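Table setters and cutlery sorters wanted -- Plurier, Valtotcombe

Plurier is looking for two people to sort cutlery and lay tables at our lunch room on Granthorpe Street. Shifts are three hours, mornings only, starting 2nd January.

You will put spoons and sticks into their trays, spread the cloths and clear up afterward. Plastic pieces are kept apart from metal ones. No experience needed -- we show you the layout on your first shift. You should be able to stand for most of a shift.

To apply, leave a note at the front desk with your phone number and the mornings you can work. 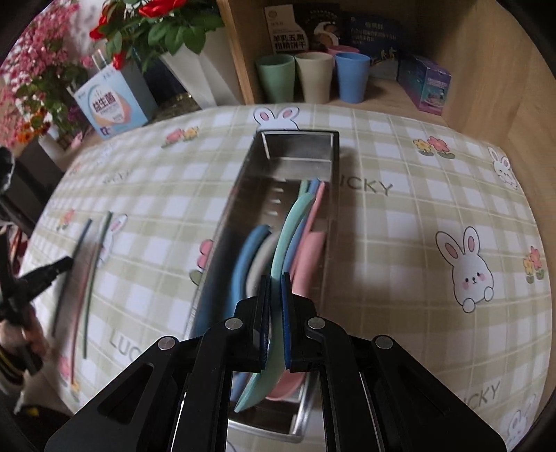 Rabbit cloth on the table, colored pieces to sort.
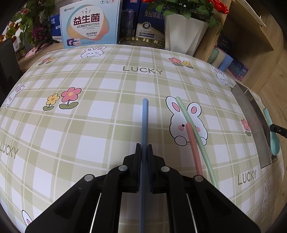

Comments

Siu: Do the sticks go in with the spoons or get their own tray? Last place I worked kept them separate.

Guest: Is this open to students until June?

Recent listings
Dishwasher, evenings
Linen folder, part time

Contact | Copyright Plurier | Back to top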